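The arm is the cheap part. I've said this in enough budget meetings that people have started saying it for me, and I take that as progress.

I love this stuff, so read what follows as the opinion of somebody who wants every shop, school and lab in the valley to have a robot bench and who'd cheerfully spend other people's money to get there. But I've now sat through three rounds of planning – one for Ekano, one for the training room at Sodora, and one that died on a Tuesday afternoon when the quote came in – and all three started from the same wrong end. Somebody had seen an arm they liked. They got a price for the arm. Then they wrote that price down as the budget.

What went missing at Ekano was the table. I mean everything that sits on it and under it and runs along the edge of it: trays, posts, printed tags, brackets, cables, the backdrop, the spare everything. Our first spreadsheet had one line for all of it, and the line said "misc." The version we ended up using had 51 lines, and "misc." was still in there, because of course it was.

I'd put the table first, and I'd put it first in time as well as in money. Decide what the bench is supposed to do before you decide what does it. At Ekano we picked the dullest job we could think of, which was moving small tagged blocks and seating them on posts in a shallow tray. People in the meeting were let down by that. They wanted it to pack orders. But a dull job lets you write down what you need to buy! You know how big the block is, so you know how far the fingers have to open. You know where the tray goes, so you know the reach. You know how close the peg has to fit, and that tells you more about which arm you can afford than any brochure will.

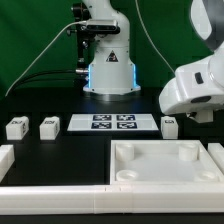
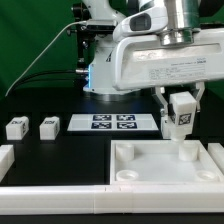
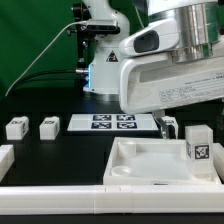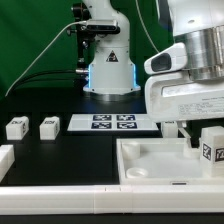
Mugo wrote back after I sent the first draft of this around, and the objection was a fair one: if you plan the table down to the last bracket before you own an arm, you'll plan it wrong, and you'll pay for it twice. Better to get the arm in the door, let people play for a month, and buy the rest once they know what they're missing.

I've gone back and forth on that. There's a lot in it. A month of playing is worth more than a month of me with a spreadsheet, and some of what we bought early is still in its box. (Two clamps, a very nice light, and a roll of cable sleeve long enough to go around the building.) But I think it works only if the money for the rest is already set aside. What I've seen happen is that the arm arrives, everybody is thrilled, the budget year closes, and the arm spends the winter bolted to a bench with nothing to pick up. Play for a month, yes, please do. Just have the second half of the money approved before the box is opened.

So here's what I'd ask for, if I were writing the request again from scratch.

**One arm or two.** Ask this early. A second arm doesn't double the cost of the bench, but it does change the floor plan, the power, the cable runs and who needs training. If there's any chance you'll want it, size the table for it now. Tables are cheap in February and very expensive once something is bolted to one.

**Cameras and the things that hold them.** The bracket is its own line. Put it down separately, with the bolts. We lost nine days waiting on a bracket, and every one of those days had people standing next to a working camera with no place to put it.

**Printed and machined parts.** Blocks, posts, trays, rails. We budgeted 400 dollars for these the first time, and I now think 1,000 is the honest number for a bench our size, mostly for do-overs. You will change the height of a post. Then you'll change it back. Printing your own helps a lot with this, as long as somebody's hours are in the plan for it, and those hours should show up as a real cost instead of being quietly borrowed from whoever likes the printer.

**Tags.** They cost next to nothing, so they get left out, and then somebody runs them off on office paper and they curl. Buy flat board. Print spares the same day, from the same file, at the same scale, and write the scale on the back.

**Backdrop and light.** I fought this one and I was wrong. A plain, even background makes life easier for the camera work, and a bench by a window is a different bench at 4 p.m. than it was at noon. It's a small line. Leave it in.

**Cables.** Whatever you think, longer. An arm moves, and the cable has to have slack for the worst pose, which is never the one you measured in.

**Hours.** The big one. Nada, the scheduling tool we use for bench time, shows more than 92 hours of setup before the first week I'd call normal use. None of that was in the original request. All of it was paid for by somebody, out of some other project, and I'd much rather see it in ink where we can argue over it.

I know how this list reads. It reads like a reason to wait a year, and I'd hate for anyone to take it that way. I want these benches to get built! A request with all of this on it is bigger, sure, and it may get cut. When it does get cut, though, you can choose what goes. Drop the second arm. Drop the fancy light. Keep the tray and the posts and the hours, and you've still got a bench where people can come in and work on something.

The Sodora request goes in next, and it's built this way, table first. The arm is on line 14. I did get one question on why it was so far down, and whether the list could be sorted by price. I said sure, sort it however you want, only please don't delete anything below the fold. Mugo is sending over a shorter version to go alongside it, with the month of playing written in as an actual phase, and I think we should submit both and see which one survives.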